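Nunedwood Bench Help > Small screws and terminals

Small screws keep working loose, and can I use the same driver on a terminal block?

Posted by Gonzalo Esteban
1,839 views

I have a small two-finger gripper, rack and pinion type, and the screws at the bottom of the fingers keep backing out. I snug them up, it runs fine for a few days, then there is play again. I also have a green connector to do on the same table and would like to use one driver for both jobs if I can.
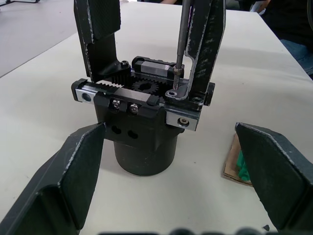
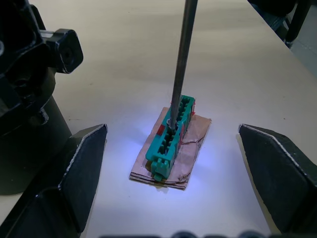
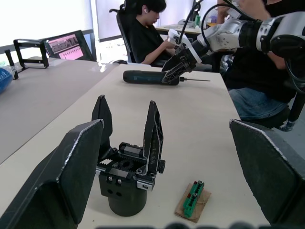
Reading time: 2 minutes

The first picture has the driver on the screw I have the most trouble with, next to the right finger. Access is straight down from above, so a long thin shaft is the only thing that gets in there. The last one shows the cordless I own, lying at the back of the table.

What I would like to know:

Should I be using thread locker on the finger screws, and how much? The screws are steel. I think they go into aluminum but I have not checked.

Can I run the cordless on these, or is it by hand only?

For the green connector, is it all right to work on it loose on a piece of cardboard, or does it need to be held? It wants to slide when I push down. The connector has no wires in it yet. It is the kind where you tighten a small screw down inside each opening.

Jacqueline Bouvier

Thread locker, yes, but the medium strength one that comes out with hand tools. Not the high strength. On screws that small one drop is already too much. Put a drop on a scrap of card, touch the tip of the screw to it, and wipe off whatever is not in the threads. Keep it well away from the rail and the gear teeth. If it gets on the rail the carriage will drag and you will be taking the whole thing apart.

Before that, take the screws out one at a time and clean them. Old oil is the usual reason they back out. Rubbing alcohol on a cotton swab does the screw, and a twisted bit of paper towel does the hole. Let both dry. Start both screws by hand, bring them up evenly a little at a time, then do the last bit on each. If you tighten one all the way first the finger can sit crooked and the other screw will loosen again no matter what you put on it. Leave it overnight before you run it.

I would not use the cordless for the final turn. Running a screw most of the way in at low speed is all right if yours has a clutch and you set it to the lowest number. I finish by hand every time.

On the connector, cardboard is fine to keep the table from getting marked but it does not hold anything. Put the plug into its mating header if you have it, or a small vise with soft jaws, closed just enough to stop it sliding. Leave the clamp screws in place and only back them off until the opening is clear. The driver tip has to fit the slot across its full width. A narrow one will go in and turn, and it will chew the slot.

Sepp

Nail polish works too. Did mine in July and they have not moved.

Skimo

Agree with most of the above. I would check what the screws go into first. If the holes are in plastic, skip the thread locker, as some kinds will crack plastic. Ask before you buy anything.

For the one driver question, get two. The finger screws and the terminals almost never take the same tip. I have a Fletier set with 48 bits and I still use a separate little flat one for terminals.

Comment from Gonzalo Esteban: Thanks. Checked with a magnet and a scribe, it is aluminum. Cleaned the screws and there was a lot of oil on them. I will do the connector in the vise.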